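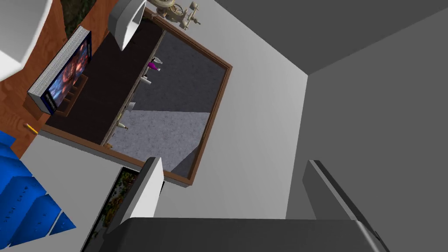
June, late evening

Stayed in the lab until they locked up. We are three weeks from the class demo and the grasp part is still where most of the time goes. I had the simulator open from right after lunch, and Obaidul took the machine next to me around four.

The team name is official now. We are Koriment on the sign-up sheet. Dalva wanted Flomow, but another section already has it.

I spent the first hour on the wrist. With the hand rolled over to one side, the planner picks a path that brings the palm in too close to the wall and then stops and reports a collision. I tried widening the margin, which only made it stop sooner. Then I went through the joint limits file line by line and found I had typed one of them in degrees when all the rest are in radians. That was my mistake from last week and it cost Obaidul a whole afternoon too. I told him. He said fine and went to get coffee.

After the fix I started a batch of 1000 short runs with random start poses. It finished 219 of them before the memory filled up and the whole thing quit. Dalva thinks we are saving every camera view at every step when we only need a few. She is probably right. She is going to look at the logging tomorrow morning before her chemistry lab.

We also argued over which room to use for the demo. I want to keep the long room with the table and the double door at the far end. Obaidul would like a plain one with a block on a stand, and he says we would lose less time on collisions.

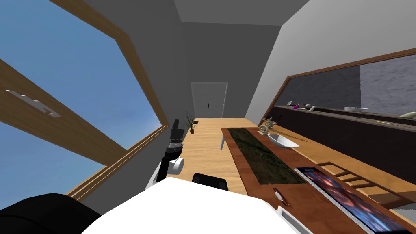 My side of it is that the assignment asks for a home setting, and a block on a stand does not look like anybody's home. There is also the table. It has a pen or something like one near the front and a bowl farther back, so we can do one near reach and one far reach without loading anything new. In the end we agreed to keep the room and cut the task list down to those two. The shelf along the right wall is out. If there is time left we can put it back.

Wrote up the change for the instructor. The report limit is 2850 words and we are at 1159, with no results section. Obaidul has the methods part. I have results, so I need results.

Things for tomorrow: check the other joint limits again, ask whether we can book the faster machine overnight, rename the folders so that all three of us can find things. The one called Vi is full of old tests and can go.

Left arm only from here on. We had talked about using both, but the second one adds too much to the planning and the grade does not depend on it.

Ate a sandwich on the bus. Home by ten. My eyes hurt from the screen and I still have reading to do for history.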